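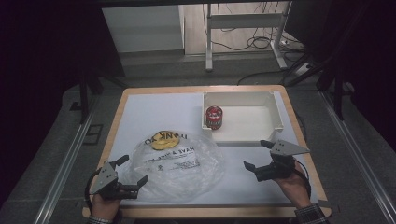

Evaristo Pellegrini wrote that he had owned two of these bag holders and the bottom opening tore on both, so was the Storkar any better? So far it is. I bought mine in November and it hangs on the inside of the pantry door.

The Storkar is a fabric tube for storing used grocery bags. You push bags in at the top and pull them out through an elastic opening at the bottom. It weighs 433 grams empty, heavier than I expected, and most of that is the metal ring that holds the top open.

Setup

It comes with two screws and a stick-on hook. I used the screws. The stick-on hook held for one evening on a painted door and then slid down, so I would not count on it. The instructions are one folded sheet with small drawings and they are fine.

Thin bags go in best if you press the air out and drop them in loosely. I tried folding them into triangles the way my aunt does and they came out three at a time. Crumpled works better. Clear bags, like the kind you get from a takeout counter or a corner store, are slippery and sometimes bring the next one along.
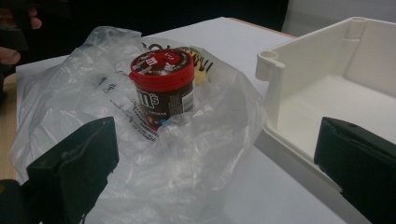 Compared with the Plerkine

I used the Plerkine 245 before this. It is a hard plastic box with a hole in the front, and it looks neater on a wall. The hole has a sharp edge that ripped the handles on thin bags. It also holds less, and once it is packed tight you have to open the lid and dig. The Storkar stretches a little, so I can still get a bag out when it is full.

I have not tried the Nukach. It costs more and seems to be the same idea with a zipper.

Problems

The fabric picks up smells. Any bag that had food in it needs to be shaken out and aired first,

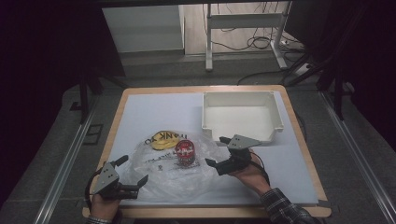
and if it still smells of onions the next day I throw it out. The tube can be washed, but you have to work the ring out of the seam, and getting it back in took me most of a ball game. The elastic is still tight and the stitching at the bottom has not moved. Gray was the only color in stock. I would have picked green.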